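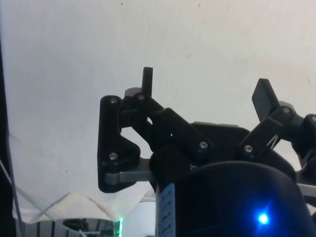 Black gripper with a gray metal plate, against a white wall

Questions about the Firnadau road accident inquiry

What is this inquiry?
It is a public inquiry into the death of Kofi Quansah, 20, who was hit by a delivery truck on the Jarkska road in January. It is separate from the criminal case against the driver.

Who leads it?
Sirkka Sjöberg, a retired judge. Chang-ho Ra is the secretary and answers all letters.

Has the driver been charged?
Yes, with causing death by careless driving. The driver is on bail and has to stay in the country until the trial. The inquiry cannot change this decision.

Can I attend the hearings?
Yes. The hall in Firnadau has 65 public seats and you do not need to book. Please come before the doors close at 9:30. Phones must be silent.

I saw the accident. Is it too late to give a statement?
No. Written statements are accepted until March 6, 2018. You can write in any language and we will arrange the translation.

What happened with the petition?
The family's petition for a lower speed limit had 3,878 signatures. Ohemaa Antwi, the lawyer of the family, handed it to the district council. The council has not yet given its answer.

Will the family speak?
The uncle of Kofi, Mohammed-Awal Quartey, will speak on the first day. The family asks reporters not to visit them at home.

When is the report ready?
We expect it 2 months after the last hearing. Printed copies will be free at the district office.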